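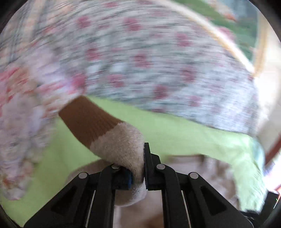
*Page last changed October 20, 2021*

## Socks keep ending up in the bedding, and how do you fold a fuzzy sweater?

**Asabe Akpan**

I fold laundry on the bed. It's the only flat surface in the apartment big enough for it. The trouble is that I wash bedding and clothes on the same day and dump it all in one pile, and the socks get lost under the sheets. They are mostly off-white terry socks with a tan ribbed cuff, and the floral sheet swallows them. Last month I found one inside a pillowcase after I had already made the bed.

I also have a beige-brown knit sweater with a brushed, fuzzy surface and a patch of small rhinestones on the front. Every time I fold it in half, the stones end up against the fuzzy side and pull at it. I have lost a few already. Is there an order to do all this in, and a way to fold the sweater so the stones don't catch?

My building has one dryer for everybody, so doing bedding and clothes on separate days is not really possible for me. The next slot I could get for a second load is in November.

---

**Dean Whiteley**

Do the big things first. Stand at the side of the bed, take one sheet by two corners, and shake it over the mattress before you fold it. Socks and underwear drop out. Check the corners of fitted sheets with your hand, since elastic corners hold on to small things even after a good shake. Turn pillowcases inside out and then right side out again.

Once the bedding is folded and on a chair, spread the clothes over the bed and pull out every sock. Lay them flat with the cuffs all pointing the same way. Pair them by cuff, because the feet all look alike after enough washes. I put two socks together, fold them at the ankle, and leave it there. Balling them up with one cuff turned over the other stretches the ribbing.

For the sweater:

- Lay it face down on the clean sheet and smooth it with your palms.
- Put a thin cotton T-shirt or a pillowcase on the back.
- Fold each side in toward the middle, with the sleeve laid straight down along the edge.
- Fold the bottom up to the neckline in one go, or in thirds if the drawer is narrow.

The stones stay on the outside of the bundle this way. Turn it over so they face up, and put nothing heavy on it. If it has to go under other sweaters, lay another piece of cotton over the stones.

I have a Beltier dresser with shallow drawers, and one sweater per layer is all they take. It works fine.

---

**Pejman Jafarzadeh**

mesh bag for the socks. zip it before the wash, unzip it after the dryer, done. I got 3 of them at Tustau and have not lost a sock since. no idea about the sweater

---

**Heidrun Hubmann**

I agree with Dean about the bedding, but I would do the sweater first and get it out of the way. Fuzzy knits pick up lint from everything, and if you shake a sheet over one you will be going over it with a roller later.

Don't put the sweater in the dryer with the rest, either. Heat can loosen the glue behind the stones. Turn it inside out, wash it cold, and dry it flat on a towel. If some stones are already loose, a dot of fabric glue holds them. Leave it 30 minutes before you touch it, and overnight before you fold it.

A plain colored sheet under the pile helps too. I use a dark one, and white socks are much easier to find on it.

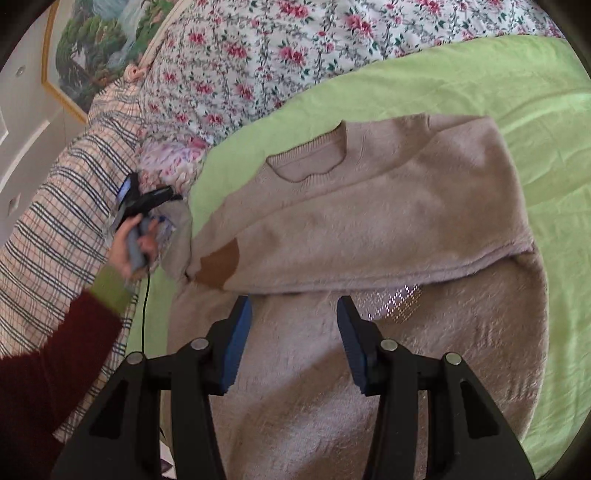

**Emiliano Lucero**

Can I keep a sweater like that on a hanger if I'm short on drawer space?

**Heidrun Hubmann**

Folded is better. The weight of the knit pulls on the shoulders and leaves bumps. If a hanger is all you have, fold the sweater in half lengthwise, lay it over the bar of a thick hanger with tissue under the fold, and keep the stones on the outside.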